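Stripping the finish off an old oak desk
Forum: Wood and Finishing

mutia_road
Picked up a desk from my aunt's place in Clonness. The top has a dark, sticky finish that comes off on paper if you leave anything on it. I got a quote of 95 dollars to have just the top stripped, and I'm wondering if I should do it myself. I have a scraper and a small sander.

Hinden8
Find out what's on it first. Put a little denatured alcohol on a rag and hold it on a spot under the lip. If it goes soft, it's shellac and you can wash the whole top off in an afternoon. Skip the sander for now.

oldbench
Disagree on skipping the sander. I've done 13 tops with nothing but 80 grit to start and they all came out flat.

Hinden8
Flat, sure. You also lose the color, and if it's veneer you can go through it in one pass. Did the original poster say it was solid?
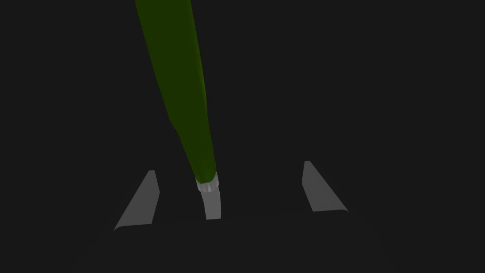 Posted by Siiri Lahtinen, October

I'd go with the alcohol test too. My father ran Lahtinen Upholstery for years and we had desks like that come through all the time. The stickiness is often old wax and hand oil sitting on top of the finish — try mineral spirits before anything stronger. We had one that needed two wipes and no stripping at all. Let it dry overnight before you decide.

oldbench
Mineral spirits won't fix a finish that's gone soft. You'd be wiping it forever.

Siiri Lahtinen
Some are too far gone, yes. It costs very little to check.

mutia_road
Looked at the edge and it's veneer, so the sander stays in the box. Alcohol did nothing. Mineral spirits took off a lot of brown gunk and the spot under it feels hard. Doing the rest tonight after 8.

Hinden8
Good. Change rags often and hang the used ones outside to dry. Don't pile them up.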